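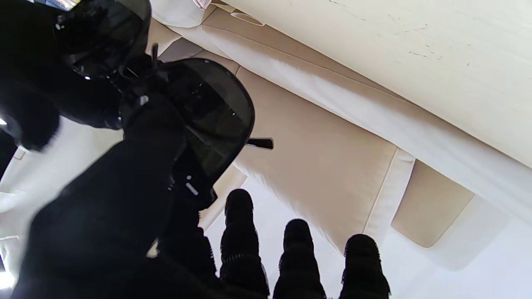

Beige cushions with white piping: the sofa that started all this.

Hello again from the loungeroom, where I have spent far more of this month than I planned to. A few of you wrote back after the last newsletter asking how I keep a pale sofa looking decent, and I promised Malsha Sikder (who has just bought one and is already regretting it, bless her) that I'd put everything I know in one place. So make a cuppa, this one's a bit long!

I'll say up front that I love beige. I know it's out of favour and my sister calls it the colour of waiting rooms, but with the morning light coming in it's lovely, and the white piping stops it looking like a big lump of porridge. The piping is also where all the trouble lives. Crumbs, fluff, the dust that comes in off the road in summer, it all ends up along those seams, and a vacuum with the ordinary head on just skates straight over the top.

What I do now is take the loose cushions off every Thursday, give each one a good thump outside on the verandah, and then go along the piping with a soft dry brush. I use an old nail brush. Lutfa Wanigasekara swears by a pastry brush and she may well be right, hers always looks better than mine. Work from one corner to the next and don't scrub, because scrubbing makes white piping go furry and then it grabs even more dirt. After that it's the crevice tool down the back and along the sides. I've found 3 pens, a library card and a very old sultana down there this year.

Then comes the bit everybody skips, which is turning the cushions. Flip them, and swap left for right if yours are the same size. Mine aren't all the same (there are big ones and little ones) so I can only swap some of them, but even a flip evens out the wear. Before I got into the habit, the spot where I sit to watch the cricket had a dip you could have served soup in.

For marks, I keep it boring. Lukewarm water, a tiny drop of plain wool wash, a white cloth. Please make it a white cloth! I once used a red tea towel on an ottoman and I still think about it. Dab from the outside of the mark towards the middle, then dab again with clean water, then leave it alone with a window open. Check the care tag before you put any water on anything, and have a go on a hidden bit first. Some fabrics dry with a ring around them and you'd rather learn that down the back.

A couple of readers asked about covers. I tried the Nellholm throw, the big one, and it's a beautiful thing but it slid off every time someone stood up. The Birkura covers fit much better, though I found the zips stiff and said some words while putting them back on. They went through the machine on cold with no shrinking that I could measure, and I did measure, with the tape out on the floor like a proper dag. If you wash yours, do up the zips first, turn them inside out, and put them back on while they're barely damp so they settle into shape. No dryer. I don't care what the weather's doing.

And arranging them afterwards! I used to just chuck everything back. Now the big cushions go in first, pushed hard into the corners, then the smaller ones in front, and I run my hand along each edge so the piping sits straight. It takes no time at all and the whole room looks as though I've tidied it, even when there's washing on the armchair and my shoes are in the hall.

Last thing on cleaning, a word about pale fabric bits and pieces in general, the throws and odd lengths of cotton that gather in any house with a sewing machine in it. I fold mine with a sheet of acid-free tissue and keep them out of direct sun. Pale pinks are the worst for it. They look perfect for ages and then you open one out and there's a stripe down the fold.
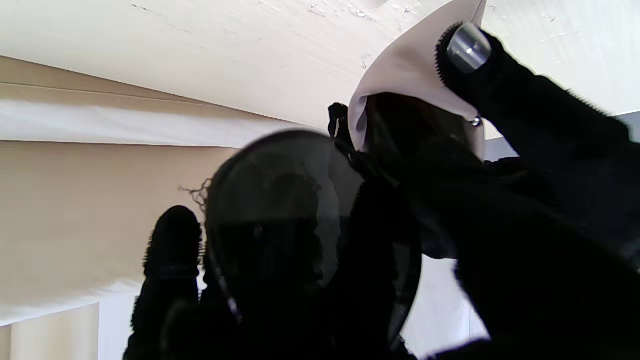 Odds and ends

The fabric swap is back on in April, upstairs at Sarkar, from 10 in the morning. Bring clean pieces, nothing smaller than a tea towel please, and a bag to take things home in. Lutfa is bringing her button tins.

Malsha is after 36 centimetres of off-white piping to mend a corner. If you've got some left over from a job, reply to this email and I'll pass it on to her.

I'm still testing the Atby fabric brush and will write it up next time. So far I like the handle and I'm not sure about the bristles.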